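Small parts in open plastic bins: sort by shape or by size?
Asked Jun 14, 2021 by Recep Güler

I have two open bins on the bench, one yellow and one red, and a mix of cups, cylinders and short offcuts. Bin length is 160 mm. Tall pieces stick out and the bins no longer stack. Is there a standard way to split them?

2 answers

Aatos Harju
Sort by height first. Anything over 100 mm goes in a deeper bin or lies flat. Shape is secondary — you find a part by its color and outline anyway. Check the rim before you stack, as a bent rim will slide. My Plastamitz bins have ribbed walls and tolerate more load than the smooth ones.

A setup with the two colors side by side: 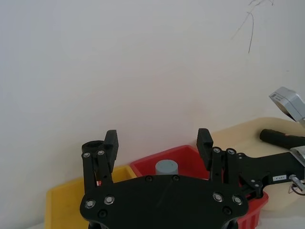 Yellow bin left, red bin right, gray cylinder in the red one.

Keep cups out of the bins if you use them daily.

Navaratnam
Just get lids. Had the same problem last September, bought lids, done. Measure the rim on the outside.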